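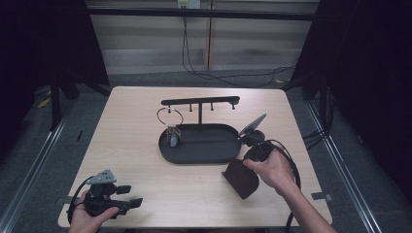
The museum in Wultville wants $18 to see 144 portraits of European royalty, and I went in expecting to be sold something. I was. The wall text calls every one of them "intimate," including a coronation picture the size of a garage door.

Hannelore Meinecke, who wrote the catalog, claims the court photographers had a free hand. Maybe. The prints I liked — mostly small ones in the back room — look as stiff as the rest.
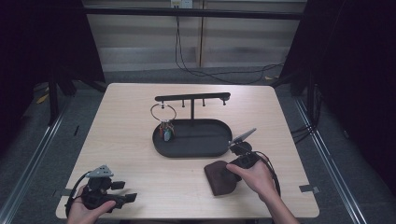 Ring on the left peg, tray underneath.

The catalog runs 128 pages and skips who paid for the sittings. I asked at the desk and got a brochure. The show moves to Avmont in March, and I won't be following it.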